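Visit Notes: Bekora Open Day, Rillside
November
By the Skalard purchasing desk

We went to the Bekora open day at Rillside with one question: what does a single arm-and-hand station cost to own over its first budget period? The sales sheet we had been working from lists the arm and little else.

Bekora quotes the arm, controller and mounting base as one line. The hand is a separate line, and so is the spare finger set. Our planning sheet had all of these under "robot". They need splitting, as the hand has a shorter warranty than the arm and will be replaced on a different cycle.

The figures we were given, in dollars and before tax:

Spare finger set: 907
Annual service visit: 2332
Operator training, per group of 6: 3082

Freight is extra. Training is charged per group whether or not the group is full, so we should schedule ours together with the Satti site.

Lead time on the hand is longer than on the arm. The Bekora engineer advised placing both orders together and accepting the arm early – the base can be bolted down and the safety checks finished before the hand arrives. Storage at our end is adequate for this.

The afternoon session covered tabletop handling of household goods. Our own test items should be in the same range: a rigid food container, soft packs, a small bottle, a sponge. None of these is expensive, but they wear and get replaced, and the current budget has no consumables line. 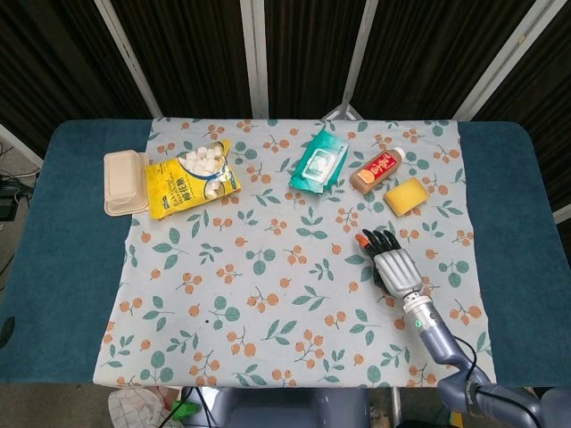

Floor space also needs another look. The drawing we submitted allows for the table and the base only. Cable runs, reach on both sides and access for service should be added before facilities signs off. Bekora will send a revised footprint drawing on request.

Open points: cost of a second hand, price hold on the service visit, and whether software updates continue after the first year. The written quote is due before our next planning round.

Recent reports
Satti site: conveyor replacement, second visit
Comparing service contracts for small arms
Skalard equipment budget: what moved this year
Rillside trade hall: access and parking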